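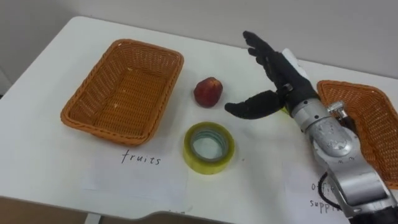

This data card covers the Proltow Household Produce Diary, second release. It is maintained by the Food Habits Unit at Pearce and should be read before any of the tables are used in published work.

## Summary

The diary records fresh fruit and vegetables bought, eaten and thrown away by households in the town of Luvum. Each household kept a paper diary for 23 days. The completed diaries were typed up by staff at Pearce and checked against the paper originals by a second reader.

- **Households:** 95
- **Period of collection:** August
- **Format:** comma-separated text, UTF-8
- **Contact:** Griet Wuyts, data steward

## Files

| File | Contents |
|---|---|
| `households.csv` | One row per household: size, type of dwelling, garden or allotment |
| `purchases.csv` | One row per item bought, with weight and price |
| `waste.csv` | One row per item discarded, with the stated reason |
| `codes.csv` | Produce codes and their plain names |

The field `hh_id` links the first three files. Identifiers were reissued for this release and do not match those in release 1.

## How the diaries were kept

One adult in each household was asked to fill in the diary at the end of the day. Weights were taken from the receipt or shelf label where possible. Where produce was sold singly, the diarist weighed it at home on scales supplied by Pearce. Home-grown produce was entered on a separate page and carries the value `H` in the field `source`.

Produce given to neighbours or relatives counts as leaving the household. It is not counted as waste. Peelings and cores were not recorded.

## Known problems

- Soft fruit is under-reported. Diarists often ate it before weighing it, and the weight field was then left blank.
- Single purchases above 800 grams were typed in kilograms by one member of staff. These rows have been corrected and are marked `1` in `unit_fix`.
- "Salad" was used by some diarists for lettuce alone and by others for mixed leaves. Both are held under the same code.
- Prices at the Tutach market hall were frequently rounded by the stallholder and should not be used to compare shops.

## Permitted use

The tables may be used for teaching and for non-commercial research. Users must not attempt to identify any household. Results for groups of fewer than five households should not be published.

## Changes in release 2

Kobe Van der Linden revised the produce codes and removed duplicate rows from `waste.csv`. The field `shop_name` has been replaced by `shop_type`. Corrections should be sent to the data steward with the file name and the row concerned.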